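16/07/2021
By Somkiat Rungrueang

The Closing of the Reading Room at Indano

1. Notice

The notice was posted in May, beside the door, at the height prescribed for notices. It stated that the Reading Room of the Indano Provident Society would close at the end of the season and that members holding books were to return them to the desk. It was signed by the Registrar, Mr. Jaidee, who had drafted it four times.

The Society then owned 300 volumes, of which 212 were on the shelves. The others were with members, or with the heirs of members, and one was known to be in Forano with a retired surveyor who had renewed it by letter every spring for 36 years.

2. Correspondence

Mr. Jaidee wrote to the surveyor as he wrote to all borrowers. He thanked him for his long membership and asked for the return of the item, a manual of tides, in whatever condition it might be found.

The reply came within the week. The surveyor regretted that he could not comply. He had reached the chapter on estuaries and wished to finish it. He asked that his renewal be entered in the usual way, and he enclosed the usual stamp.

The Registrar read this letter at his desk and again at home. The rules allowed a renewal for as long as the Room was open to members. They did not say what was meant by open. He unlocked the ledger, entered the renewal, and initialed it.

3. The Final Supper

By custom the Society marked any change in its affairs with a supper. Invitations went to 14 members, and the hall at Clestoto was engaged for the evening. The menu was soup, river fish and a plain cake. Mr. Jaidee asked that there be no speeches, and the request was printed on the card.
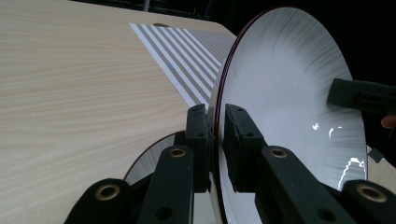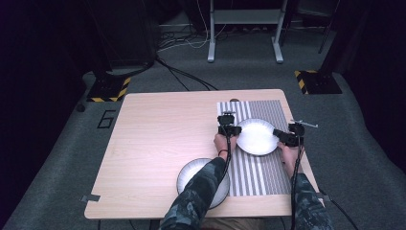
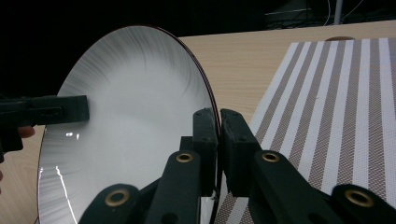 Plates at Clestoto.

4. Disposition of the Key

When the last guest had gone, the Registrar walked back to the Reading Room with the key in his coat. Under the notice he himself had signed, it was to be surrendered that night. He let himself in and sat down at the long table.

A parcel had been left on the desk. It held the manual of tides, wrapped in brown paper, with a slip marking the last page of the chapter on estuaries. The surveyor had written on the slip that the next chapter looked promising, and that he would call for the book in the morning, if the Room was open.

Mr. Jaidee put the manual on the shelf for reserved items. He took down the notice, folded it into the ledger, and set the lamp where it could be seen from the road.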